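The Trundham Evaluation

Melur Manurung had been sent to review the Inomier sorting package, and she intended to review it. She wrote "Unit 2, arrived November" at the top of her pad and underlined it.

"Bin on one side, three boxes on the other," said Arif Khoo, who sold it. "Red, blue, yellow. You set the rules."

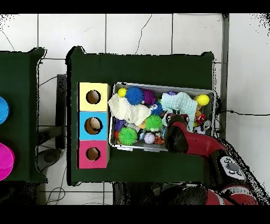
She asked for the cycle time. Arif said 18 seconds with cloth in the load and 9 without. She wrote down both figures and put a query beside the second.

"And the licence?"

"Per arm. Numora handles the billing."

The tiger was the first item she logged by name.

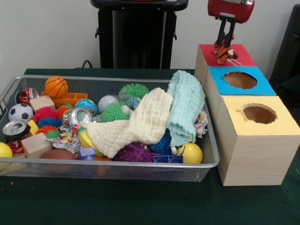
Striped tiger held over the red-topped box.

Melur noted the grip as adequate. She had owned a tiger like it, and did not record this.

"Can it be told to leave something alone?" she asked.

"There's an exclusion list. Clause 237 of the manual."

She found the clause. It ran to a single sentence and referred the reader to an appendix that had not been printed. She marked the documentation down.

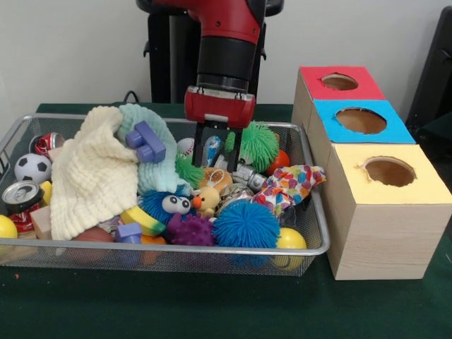

Second Run

Qistina Yeoh came in from the Chin office at four o'clock and stood by the wall with her coat on.

"Would you buy it?" she said.

"I would want the appendix."

"Apart from the appendix."

Melur watched the fingers open above the pile.
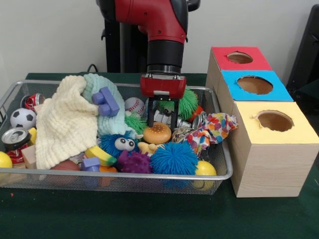

She thought of her mother's house, which had to be cleared by the end of the month, and of how each thing in it would need a box. She turned to a clean page and wrote: suitable for mixed loads, operator to supply the rules.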